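Şimşekoğlu Hall, Preparation Room
Table and Small Equipment Check, with comments
Filled in by: Ekrem Kaplan
Date of check: 6 Jan 2024
Last check before this one: November
Next check: to be agreed with the office

Marks used: OK = no action. C = see comment. R = repair or change before next use. N/A = not present in this room.

Please read the comments also where the mark is OK. Last time some of them were missed and the same points came back.

Part A. Floor and way in

A1 Door opens fully and closes by itself: OK
A2 Floor dry and without loose tiles: C
A3 Way to the exit free: OK
A4 Mats lie flat: R

Comment A2. One tile near the sink moves when you step on the corner. It does not stand up over the others, so I did not close the area. It was written also in November with the same words. I would like that it is fixed now, before the corner breaks.

Comment A4. The mat in front of the sink is curled at the short side. I turned it so the curled side is under the sink and not where people walk. This is good for a few days only. A new mat should have a rubber back and be 1400 mm long, as the old one.

Part B. Electricity and cables

B1 Plugs and sockets without cracks: OK
B2 Test labels in date: C
B3 Cables not across the walking way: OK
B4 Cables not near water: OK
B5 Cables on the work table kept to the back: C

Comment B2. The kettle (Videx) has a label but the writing has become so pale that I cannot read the month. I have put it in the cupboard until somebody with the register can confirm. The other appliances are in date.

Comment B5. Please see the comments under Part C, I have written it there together with the table.

Part C. Work table and trays

C1 Table stands firm, does not rock: OK
C2 Surface whole, no cuts or lifted edges: OK
C3 Surface clean before food is put out: OK
C4 Food on a tray or board, not directly on the table: OK
C5 Round items secured against rolling: C
C6 Trays whole, no chips on the rim: OK
C7 Drinks and fresh food kept apart: C

I pressed on each corner of the table with my full weight and it did not move. The feet were adjusted after the November check and this has helped very much. I also passed a dry cloth along the four edges to feel if something catches the thread, and nothing caught.

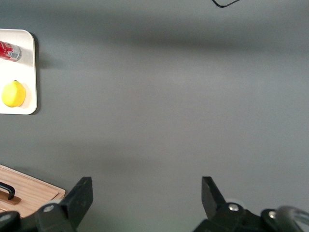
Comments C4 to C7. The rule in this room is that fruit and drinks wait on a tray until they are needed, and most people follow it well. What I ask for is more attention to how things are laid. The red can is on its side on the white tray, with the lemon on the same tray, and the rim is only slightly raised. If someone lifts such a tray with one hand, the can may roll against the rim and go over it. A can that falls on a hard floor may open, and then we have a wet floor as well. So please stand cans upright. It costs nothing. For C7, a closed can beside a whole lemon is not a danger, but when the lemon is for slices in the glasses I prefer that it has its own tray and is washed first. The outside of a can has been in boxes and in many hands.

For B5, there is a short bend of black cable over the grey table top, away from the tray. There was distance enough, so I gave C and not R. A loop is easy to catch with a sleeve or with the corner of a tray, and I would ask everybody to push it back or to lay it straight before they begin. If the office agrees, we can fix 2 clips at the back of the table. I have them in the drawer already, they were left over from the Rirkalier shelf.

Part D. Light

D1 All lamps working: OK
D2 Light on the work table enough for cutting: C
D3 Covers on lamps closed: OK

Comment D2. It is enough in the day. But the table gets soft shadows over it, depending on where one stands, and for work with a knife I find this tiring to the eyes. I do not ask for a new lamp. It would be better to do the cutting at the other side of the table, so that your own body is not between the light and the board.

Part E. Knives, glass and waste

E1 Knives in the block or in the guard: OK
E2 No chipped glasses on the shelf: R
E3 Waste bin has lid and bag: OK
E4 Empty cans go to the separate box: C

Comment E2. I removed 2 glasses with small chips at the mouth. They are wrapped in newspaper and thrown away. Please do not put a chipped glass back on the shelf "for flowers", somebody will drink from it.

Comment E4. The box for cans was full and the newest ones were put on top of the lid. Whoever sees it full should empty it, it does not need a special person.

Part F. First aid and fire

F1 First aid box complete: C
F2 Fire blanket on the wall and reachable: OK
F3 Emergency numbers readable: OK

Comment F1. Blue plasters are nearly finished. The eye wash (Fistance) is sealed and still in date. I have ordered plasters together with the gloves.

Points to repair or change: A4 and E2. E2 is already done.
Points to follow: A2, B2, B5, C5, C7, D2, E4, F1.

Copy to the office, copy behind the door. If you disagree with a comment, please write under it with your name and do not take the sheet down.

E. Kaplan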